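The letter from the county came in April, folded in thirds, and I read it standing up in the kitchen with my coat still on. Change of use, it said. The old Skudarel button factory, empty since before I moved to town, was going to become 46 apartments, and anybody who lived within 308 feet had a right to comment.

I live across the alley. I had comments!

So I went down to the hearing that night with two pages of notes, all about parking and shadows and where the garbage trucks would turn around. I'd practiced in the bathroom mirror. I had a whole bit about my tomatoes that I thought was pretty moving.
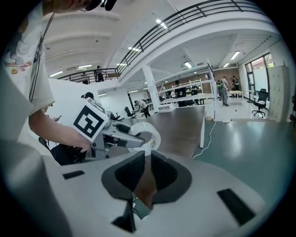
The man from Drovov Homes went first, and he was good, I'll give him that. He had a nice voice and a drawing with trees on it (there has never been a tree on Flalau Street, not one, the roots can't get through the brick). He said "vibrant" so many times the lady beside me started tapping her pen whenever it came up. Then the board chair opened it up to the public, and an old woman in a raincoat walked to the microphone with no notes at all.

She said she'd sewn buttons onto cards in that building for 30 years. Third floor, by the window. She said she wanted to know if the third floor would have an apartment by the window, and what it would rent for.

The Drovov man looked at his drawing for a long time.
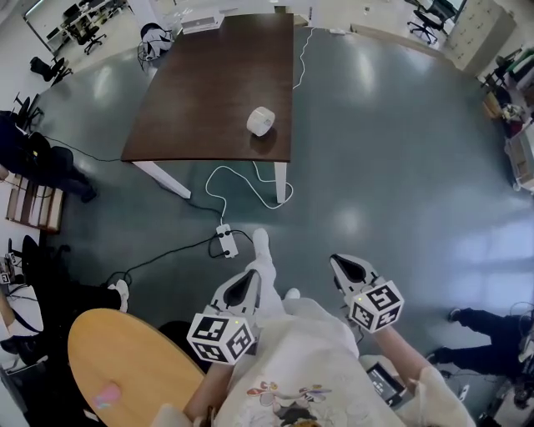
My turn came right after hers, which was just my luck. I got up there and my mouth went dry, and I did what I always do when I'm nervous, I looked at my feet. I was wearing white sneakers, the kind you buy for comfort and then wear everywhere, and I stood there staring at the toes while the clock on the wall ate up my 2 minutes. The tomatoes were right there on page one. I folded the pages up.

"I'd like to hear the answer to her question," I said, and sat down.

They put the vote off until the next meeting. Outside it was raining, and she was at the bus stop on the corner of Ivanyshyn Avenue with her hood up. I asked if she wanted a ride. She asked what kind of car, and I told her, and she thought it over and said all right.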